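Keston bench notebook, February
Towel folding, arm bench

9:40 am. The question on the whiteboard is still "can it do a chore yet", in Rohani's writing, underlined twice. I've been rubbing things out around it for weeks. The chore is folding a hand towel. My mum does one while talking on the phone and looking for her glasses.

Mundlow want an answer before they decide whether to put an arm in the back of their linen room. They send out clean towels to motels, folded in half and then in half again, and they'd like to stop paying people to do that part. I told Valentyna we'd give them a number they could believe, and she said that would make a change.

Loaded the policy Yoga trained on the new demos: 237 episodes, all on the tan towel, all on the green top. Nothing on white towels, nothing on bath sheets. Ó Súilleabháin's old script is still in the repo if anyone wants to see how folding looks when every towel is assumed to arrive square.

First go at a corner grasp. I stopped the run with the fingers on the far right corner so I could read the gripper width before anything slid. 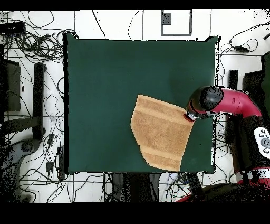 What counts as a fold

Kamrul and I argued about this through most of morning tea. His position: if the towel ends up smaller than it began, that's a fold. By that standard my washing basket has been folding for years.

What we settled on, so please score it this way and don't improvise:
Flat start. Edges within a thumb's width of each other after the first fold. No tucked-under corners. Second fold square to the first. If a person has to touch the towel, it's a fail, even if the person was "only helping".

I've also put a time limit of 88 seconds on it. That's generous. Vesela did three by hand while I was typing the limit into the config and then asked if she could go back to her own work.

11:15. Changed the grasp height by a hair and ran again from a crumpled start, which isn't in the criteria but is how towels live in the wild. The policy likes a corner. If it can see a clean corner it goes for it with real confidence, and if it can't, it picks something corner-ish and hopes. I know the feeling from fitted sheets.

The planner log for the next attempt is saved under "near edge", with the arm reaching in low.

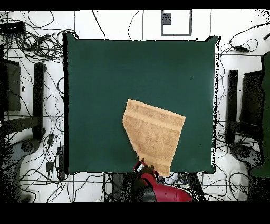

Edge detection is where I'd spend the next fortnight if it were up to me. The towel mask comes out of the segmentation fine, and then the corner finder takes that lovely mask and treats every bend in the outline as a candidate. The woven stripes ought to help, being the only straight things on a towel that stay put relative to the hem. Right now we throw them away as texture. Look at the narrow end poking a little past the front of the table: the stripe is still easy to follow across it, while the outline there is mostly a point with nowhere to go. I've asked Yoga whether we can feed the stripe direction in as a hint. He said "maybe" in the voice he uses for no.

Also, the workspace limit. The grasp planner clips at the table edge, so any bit of cloth past that line doesn't exist as far as it's concerned. Raised as issue 775. Please don't close it as a duplicate, I've read the other one and it's about mugs.

1:50 pm. After lunch, side camera. I wanted to check the fingertip clearance over the felt, and the head view is useless for judging height. Paused it beside the left edge of the towel.
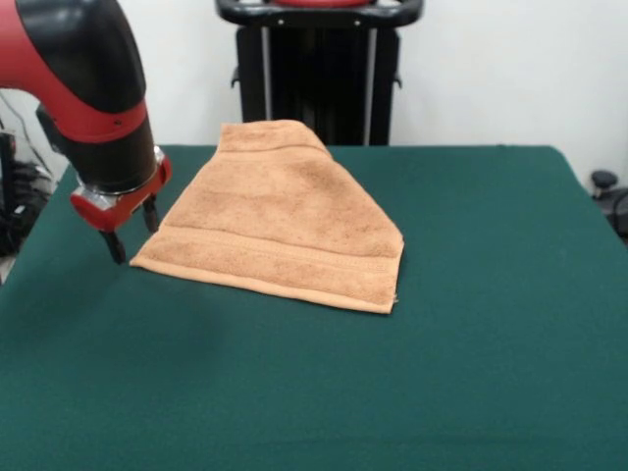
Score so far

Clean folds to the criteria: 4. One of those was the easy start with the towel laid out square, so Valentyna wants it marked with an asterisk. Marked.
Half folds that Kamrul would like counted: not counted.
Fails: the rest. Mostly a good pick and a bad drag, where the top layer comes and the bottom layer comes too, out of loyalty.

If Mundlow ring, the honest answer is no for the linen room and yes for a towel that's already nearly folded. Rohani thinks we could say that more nicely. She's welcome to.

For tomorrow:
Lower the drag speed on the second half of the fold and leave the first half alone.
Try the Lotstead finger pads if they've come. They're meant to be better on pile. Everything is meant to be better on pile.
Log finger height with every grasp, in millimetres this time, Kamrul.
Whoever wiped the start poses off the whiteboard, I need them back. You can leave the question.

3:30. One more run while the kettle was on. It got the corner, thought about it for ages, and timed out. Kettle won.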